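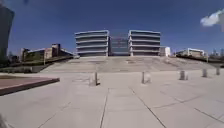

My sister told me the Verine was too much shoe for anybody who only walks to work and back, and that I'd be sorry I hadn't bought the lighter one. She may have a point about the weight, which I'll get to, but after a whole winter and most of a spring in these I'm not sorry in the least!

A little background first, since shoe reviews are useless if you don't know whose feet you're hearing about. Mine are wide in front and narrow in the heel, with a high instep that has been ruining lacing systems since I was a teenager. I walk to the office and back every weekday, nearly all of it on concrete, and I stand for a good part of the afternoon once I'm there. My last pair were Shearers, which I loved for a year and then very suddenly didn't, when the foam under the ball of the foot packed down flat and my knees started complaining on stairs.

The Verine is Estar's everyday walking shoe. I bought the gray in a wide, and the first thing I noticed was the toe box – roomy, really roomy, the kind where you can spread your toes out inside your sock and feel a bit smug. The heel is snug without pinching. I had a sore spot behind the left ankle for the first week, nothing a thicker sock didn't take care of, and then it went away and I forgot all about it until I sat down to write this.

Cushioning is firm. If you like that marshmallow feeling you get trying things on in a store, you won't get it here, and I'd steer you to the Otgate instead (my neighbor has those and swears by them, though hers have gone lopsided at the heel). The firmness won me over somewhere in the second month. My feet are tired at the end of the day but they don't ache, and long flights of steps are no trouble going up or down.

Grip is very good on wet pavement and only fair on polished lobby floors, where they squeak something awful. The laces are too long. I double-knot them and they still come undone, so I finally swapped in a pair from the drugstore and that was that.

They are heavy, I'll give my sister that much. You feel it when you first put them on and again on the last few blocks home. They also run warm, and I'm a little worried about August.

I took one star off for the weight and the laces together. I've already put a second pair in the closet, in navy this time.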